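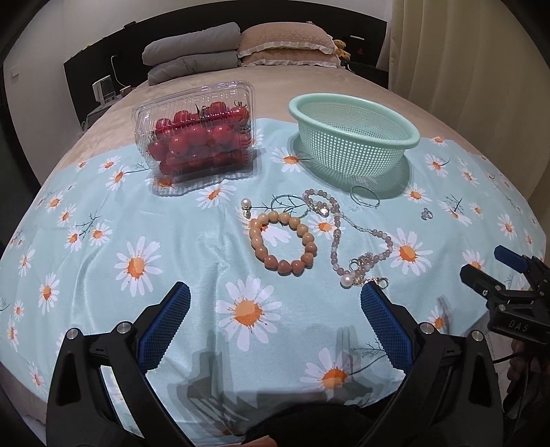
How long does a resin-bound driveway need before a car can be parked on it?
At ground temperatures above 50 °F, the surface can be walked on after 6 hours and driven on after 24. Cooler ground extends both periods, and the installer confirms the release time in writing on the day of laying.

BEDENT SURFACING INTRODUCES PERMEABLE DRIVEWAY SYSTEM FOR RESIDENTIAL PROPERTIES

June 21, 2021

Bedent Surfacing has added a permeable resin-bound driveway system to its residential range. The system, sold under the name Kollis, is intended for new driveways, side paths and parking pads, and for the resurfacing of existing asphalt that is structurally sound. Orders are being accepted now, with first installations scheduled for July.

Kollis consists of dried, graded aggregate coated in a two-part polyurethane binder and troweled to a level finish. Every stone is coated before it is placed, so the finished surface has no loose top layer. Voids between the stones remain open through the full depth of the layer and allow rainwater to drain into the base beneath. Surface water is therefore kept off the sidewalk and street, provided the base is also permeable.

The product replaces the company's earlier bonded gravel finish, in which stone was scattered over a film of resin. Bonded gravel will remain available for repairs to existing driveways until present stock is used up.

Base requirements

For new construction, the existing ground is excavated and a geotextile is laid over the subgrade. An open-graded stone base is then placed and compacted in layers. Base depth is set after a site survey and depends on soil type, drainage and expected vehicle weight. Clay soils generally need a deeper base and may need an outlet pipe at the low end of the driveway.

A binder course of open-graded asphalt is installed over the stone, and the Kollis layer is placed on top. Standard thickness for the resin layer is three-quarters of an inch for passenger cars. A one-inch layer is specified where delivery trucks or trailers turn on the surface.

Where Kollis is laid over existing dense asphalt or concrete, the completed surface should not be treated as permeable. Water will pass through the resin layer and then travel along the old pavement to its edge. In these cases a channel drain is included in the quotation. Slabs with active cracking, rocking sections or frost heave are not accepted as a base and must be removed first.

Edging

The resin layer must be held by a fixed edge on all sides. Suitable edges are concrete curb, mortared brick, granite setts and aluminum trim. Timber edging is not recommended on driveways. Existing edging can be kept if it is firm and finishes level with the planned surface.

Mixing and laying

Aggregate is supplied by Stirnum in sealed, dried batches. Binder and aggregate are combined in a forced-action mixer, with the same mixing time used for each batch on a job. Variation in mixing time is a common cause of color differences between batches. The material is then barrowed to the working edge, spread with a rake and finished by hand trowel.

Laying does not take place in rain, on damp pavement or where the air temperature is below 41 °F. Moisture reacts with the binder and causes foaming, which leaves a pale and weak surface. If rain begins during laying, work stops at the nearest edge or trim line and the open section is covered.

A light broadcast of crushed glass is applied while the resin is still workable. This improves slip resistance on slopes and is included in the standard price.

Colors and sizes

The range is offered in 10 standard aggregate blends, from pale buff to dark gray. Blends combine stone sizes between one and six millimeters. Finer blends give a smoother appearance, and coarser blends drain faster and are preferred beneath trees, where leaf debris tends to collect. Natural stone varies from one quarry run to the next, and sample trays should be used as a guide to the general color only. Custom blends can be prepared for projects above 3000 square feet.

The binder is available in standard and UV-stable grades. The standard grade will darken slightly in sunlight and is suited to the darker blends. Pale blends are supplied with the UV-stable grade only.

Trial installation

Before release, Kollis was laid on a shared driveway at the Lazarević housing development. The trial area measured 459 square feet and included a straight run, a turning area and one inspection cover with a recessed tray. It was left in service through one winter and checked for stone loss, cracking and drainage. The joint detail at the inspection cover was revised after the trial, and the recessed tray is now bonded with a flexible sealant in place of mortar.

Maintenance

Owners should sweep the surface regularly and remove leaves and moss before they block the voids. A pressure washer may be used once a year with a fan nozzle held at least eight inches from the surface. Oil and fuel should be wiped up promptly, as prolonged contact softens the binder. Calcium-based deicers are acceptable. Metal snow shovels and steel plow blades can dislodge stone and should be avoided.

Surveys and quotations

Site surveys are carried out before any price is issued. The written quotation states base depth, resin thickness, binder grade, edging type and drainage provision as separate items. Permits, where required by the local authority, are the responsibility of the property owner, and drawings can be supplied on request.

Sample trays and the Kollis technical data sheet are available from the Bedent Surfacing sales office.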